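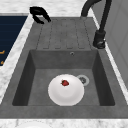 Proposed house rules for sim kitchen tasks, draft 2
Forum > Benchmarks > Rules and practice

gravelbed
Thursday's call ran out of time before we got to the kitchen rules, so I'm putting the draft up where everyone can pick at it. It covers the Mistham kitchen only. Dratbridge has its own rules and I don't want to touch those.

1. The task sentence names the object and the place it has to end up. "Clean up the strawberry" is not a task. "Move the strawberry from the plate in the sink to the plate on the counter" is.
2. An object is "on" a plate when it touches the plate and nothing else, with the gripper open and clear of it.
3. The end state has to hold for 2 seconds before it scores.
4. An episode ends at 60 seconds, no extensions.
5. Anything the task doesn't mention has to be where it started. If the arm knocks it, log it.

Comments by the end of July please. After that it goes to Zinhle Potgieter for the Index page.

tallow_k
Rule 2 is too strict for long things. Food with a husk or a stalk can sit at a slant and hang over the rim. If one end brushes the counter, your rule fails it, and any person looking would say the corn is on the plate.
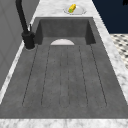
I'd go with the center of mass inside the rim and the plate carrying the weight. We've used that wording at Dratbridge for a while and it has caused very few arguments.

gravelbed
Center of mass is fine in sim where we can read it. My worry is that people want to run the same rules on the real bench, and you can't read it there. A contact rule can at least be judged by eye.

tallow_k
Then write two rules and label them. One rule that fits both places badly is worse.

odd_socket
Agree with tallow on this one. Also rule 2 says nothing about the sink. A plate sitting partly over the drain is still in the sink, but is an object on that plate "in the sink" too? Our checker says yes and Després says no, and both of them pass their own tests. Pick one and write it down.

gravelbed
Good catch. I'd say no. It's on the plate, and the plate is in the sink. Will add.

pellam
My issue is with rule 5. "Where it started" needs a tolerance. Things settle a little when the physics starts up, and I have had clean runs marked as disturbed when the arm was nowhere near the cabinet. I would also like the rule to cover shelves by name. "In the cabinet" is too loose when there's a glass door on one side and an open compartment on the other. 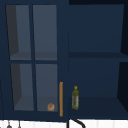 My suggestion is 4 centimeters for small items, measured after settling, and every storage space gets a name made of side and level. So "right side, bottom shelf" and so on. The door state goes in the task file as well, open or closed, never left to the default.

odd_socket
4 cm is way too generous. You could shove a roll clean off the front lip with that. I'd take one.

pellam
Falling off would be a change of support, and that should fail whatever the distance. I'm only talking about sliding along the same surface.

odd_socket
OK, if change of support is its own line I can live with it. Still think it's a big number.

tallow_k
Can we also require a view that shows the whole target space at the end of an episode? Half of the disputes I get are from people scoring off one camera that can't see the back of the shelf. Straight on from the front is good enough for a cabinet.
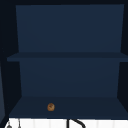 Render: Mistham kitchen, wall cabinet view. Posted by tallow_k.

I wouldn't score from it. The checker scores, and the view is there so a person can look when somebody complains.

pellam
+1, with the task name and seed stored next to it. A render with no seed is no use to me.

gravelbed
Changes going into draft 3:
— rule 2 split into a sim version and a bench version
— "on a plate in the sink" counts as on the plate only
— change of support always fails
— storage spaces named by side and level, door state written in the task file
— final view of the target space, saved with task name and seed

The slide tolerance stays open. I've had messages from people who want it tighter and one from someone who wants around double, so please post your logs here instead of sending them to me.

odd_socket
And the time limit? Opening a door first eats a good part of it on our controller.

gravelbed
Staying as is for now. If door tasks need longer they can have their own class, but somebody has to write it up.

odd_socket
Fine, I'll write it up. Don't send it to Zinhle before I've posted.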